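Clasesum Community Learning
Setting Up House on Very Little
Session 4 handout: Cups, Glasses and the Myth of the Full Set

Bring this back next week. I printed 14 copies and I know where you all live, or at least where you park.

What we covered last time

Plates. The short version was that you need as many as you have people, plus two, and that the square ones won't fit in anybody's cabinet. If you missed it, the Session 3 sheet is on the shelf by the door, under the sheets for the pottery class.

Why cups get a session of their own

Cups are where small kitchens go wrong. People buy plates once and sulk about them for ten years. Cups arrive by themselves: from gas stations, from weddings, from an employer who couldn't manage a raise but could manage a mug. By the second year in an apartment the average shelf holds a crowd of strangers, and the one you want is at the back.

The trade would like to sell you an answer to this. The Ernar catalog lists a drinkware collection with highball, lowball, juice, water, iced tea and something called a "social tumbler," at $384 for the starter box. I have read the page several times and still can't tell the iced tea glass from the water glass, except that one of them costs more. Grewal does a cheaper version in a nicer carton. You'll keep the carton longer than the glasses.

Tumblers, and what color is for
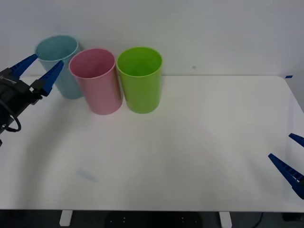 A tumbler, for our purposes, is a cup with no handle, no stem and no opinions. It holds water, milk, iced coffee, pencils, or the last of the soup if you're tired enough. Plastic is fine. Plastic has survived every household I've ever lived in, including the one with the tile floor. The case for buying in mixed colors is a practical one: teal, pink and lime green, same tall shape, and from then on everybody in the house has a cup and knows which it is. The argument over whose water is on the nightstand is finished. Look at the sides, too. They narrow a little toward the base, and that taper is what you want when there's one shelf and no second one coming. Straight-sided cups that won't go inside each other take up the same room empty as full.

A word on matching. Color-coding works only if you hold the line. Once a guest is handed the pink one, the system is a suggestion. Keep a plain spare for company.

Testing before you buy

Do this in the store. You'll look odd. The staff at Matow are used to it by now.

Put two of the same cup together and pull them apart with one hand. If you need both hands and a knee, put them back.

Get your fist inside as far as it will go. A cup you can't reach the bottom of will need a bottle brush, and you don't own a bottle brush.

Turn it over and read the underside. You're looking for the words "dishwasher safe." "Top rack only" is a maybe. Silence is a no.

Tap the rim. A thin rim is lovely to drink from and will crack in May, when the first pitcher of the season gets knocked into it.

Storage

Upside down or right side up? I've heard people raise their voices over this. Upside down keeps the dust out. Right side up keeps the rim off a shelf you haven't wiped since you moved in. Wipe the shelf and do what you like.

Stack no more than four deep. Past that you've built a tower, and you will end up drinking from a measuring cup to avoid disturbing it.

For next week

1. Take everything you drink from out of the cabinet and set it on a table. Everything, including the one holding the toothbrushes.

2. Put back what you used in the last seven days.

3. Write one sentence about each thing still on the table. "My sister gave it to me" is a sentence. It is also the most common one, so try for a second.

4. Bring the sentences. Leave the cups at home. We had an incident last term.

Session 5 is knives. Please leave those at home as well.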